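Sewing by machine, and why the laundry still isn't folded

2022-08-14

My sister-in-law Juwita Entili asked me at dinner when she can buy a machine that will do her mending. She has a basket of it. I said not soon, and she said they already have robots that sew people up, so how hard can a sock be?

I have been thinking about that all week. I service packing lines for a living, at a plant in Broltosley, and I get some version of the question at least twice a month. People see a robot do something very difficult and assume the easy jobs must be finished by now.

Surgical stitching is a good case to look at because the work is so small. The tool has to hold a curved needle at the right angle, push it through one side of a cut, pick it up on the other side, pull the thread through without tearing anything, and tie a knot. Then the next one goes in a little farther along. On a practice pad, with the cut already made and good light on it, two instruments can do neat work.
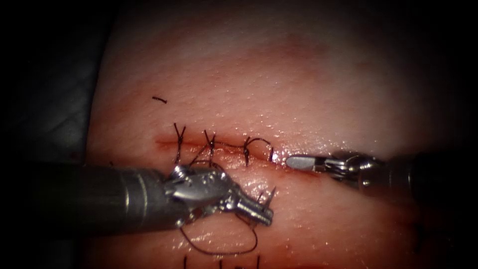

But in most operating rooms there is a surgeon at a console a few feet away, moving the handles. The arms follow the hands. When I ask whether a machine can do a chore, I mean can I start it and go make lunch. Those are two separate questions, and the news stories tend to run them together.

Thread is the hard part, as far as I can tell. A metal bracket is the same shape every time you pick it up. Thread changes shape whenever you touch it, and it loops over things you didn't want it near. Cloth is the same problem but bigger. We have a cell at work that has placed 1,432 cartons in a shift without anyone going near it. The same cell can't deal with a plastic strap hanging off a pallet. Veikko Heinonen, who runs nights, walks over with a knife and cuts it off.

At my house we have a robot vacuum and a dishwasher. The vacuum does fine until it meets a phone cord, and then it sits there beeping. The dishwasher works because we do the loading. My son Haziq is 11 and he is still the cheapest way to get towels folded in this family.

So my answer to Juwita is that a machine might help with her mending if she wants to sit and steer it, which would take longer than doing it by hand. I told her this on the phone and she said to come by and get the basket. I've done two socks so far.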